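Ticket: nest box loggers dropping readings overnight
Site: Trarnero wetland reserve, east bank
Opened by: Nisha Yadav
Assigned: Conall Hegarty
Priority: raised from low to medium

Nisha, 7:40 am
East bank loggers gone quiet again. Temps come through fine until after midnight, then nothing till sunup. West bank all good. We need the overnight lows for the heat stress work on the gliders, so gaps are a real problem. Can someone look before the next hot spell pls.

Conall, 9:15 am
Which boxes? All of east bank or just the ones on the Dritton relay?

Nisha, 9:22 am
Just Dritton. Boxes on the old relay haven't missed a reading.

Conall, 11:05 am
OK. Pulled the relay log. It's shutting itself off at low voltage and coming back when the panel gets sun. So the loggers are probably fine, they've got nowhere to send. Do they store locally?

Nisha, 11:30 am
Supposed to. 36 hours worth. But the backfill never shows up on the server, which is the other half of my complaint.
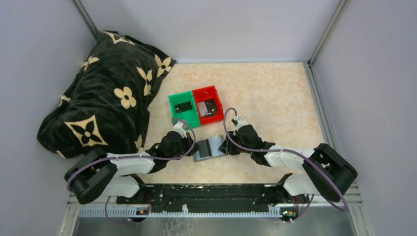 Conall, 1:50 pm
Backfill was switched off in the relay settings. Reset to default when we did the firmware in March, I reckon. Turned it back on remotely, will see if it sticks. Voltage is the bigger worry. Sorcha, are you out there this arvo? Need a reading off the battery terminals with the panel disconnected. Also check whether the wattle has grown over the panel, it was getting close last visit.

Sorcha Sheehan, 4:35 pm
Been out. Wattle is right over it, panel in shade from lunch onward. Trimmed back what I could reach -- didn't want to take more, there's a thornbill nest in the top of it and they're feeding. Battery low but not dead. Terminals had green crud on them, cleaned and greased. Didnt have a spare on me.

Conall, 4:50 pm
Good call on the nest. Leave the tree alone till they've fledged. Have changed relay to send every 15 minutes instead of every 5, should get it through the night.

Nisha, 8:05 am
Got readings until nearly dawn, then a gap of 2 hours. Better. And the backfill came in for the gap!! Box temps look sensible, no spikes.

Conall, 8:20 am
Right, so backfill is sorted. Battery isn't holding enough though. Elmarie, have we still got one of the Kang batteries in stores?

Elmarie Mabaso, 10:10 am
One left, it's on charge. Sorcha can grab it tomorow morning. Please sign it out this time.

Sorcha, 12:45 pm
New battery in. Shifted the panel to the north side of the post too, clear of the wattle. Stayed well back from the nest. Old battery is back in stores with a tag on it, needs testing or binning.

Nisha, 7:55 am
Full night, no gaps. Happy for this to close once the send rate goes back to normal.

Conall, 8:30 am
Back to every 5 minutes as of now. Leaving the ticket open over the next cloudy patch. Ecaterina Cârstea wants the missing nights flagged in the dataset before it goes to Prorkano -- Nisha, can you send her the dates.

Nisha, 8:41 am
Will do after lunch.

Status: monitoring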